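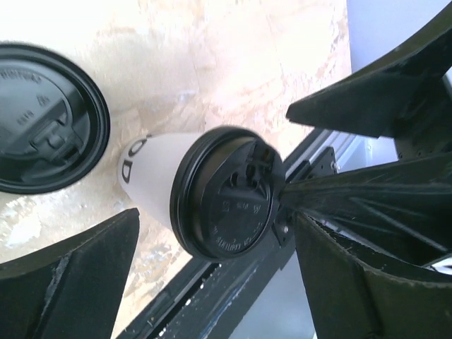 Gripper build, week six in the shared shop. Posting the grasp log because a few of you asked what the failure rate looks like on coffee cups.

1,436 attempts so far, 1,332 clean. Clean means lifted, held for five seconds, set down within a finger width of the target, lid still on. Everything else goes in the fail column.

Most of the fails are lid contact. The black plastic lid is glossy and the rim is stiffer than the paper wall, so a finger that lands on the rim stops early and the controller reads that as a full grip.

Fix one: separate current threshold for the rim. Works if the cup is upright. On a tilted cup the rim and the wall arrive at different times and I get whichever comes first.

Fix two: approach lower on the body. Costs clearance. The fingertips are blunt and the rail along the edge of the board doesn't move.

Sabine Nolte suggested closing to half width, pausing, then closing again. Two extra lines in the state machine. Testing it tonight on tilted starts only.

Wrist camera exposure is still bad. The upper left of the board blows out to near white and the pose estimate drifts on anything with a white body. Black lids are fine. I may just lock exposure and add a lamp.

Finger covers are the second set. First set split in August at the inside bend. These are scuffed but holding.

Controller is the old Clirel board, firmware untouched. Not changing two things at once.

Next post when the tilted set is done. Raw CSV is on the Vundville shop drive, folder "cups", columns in the readme.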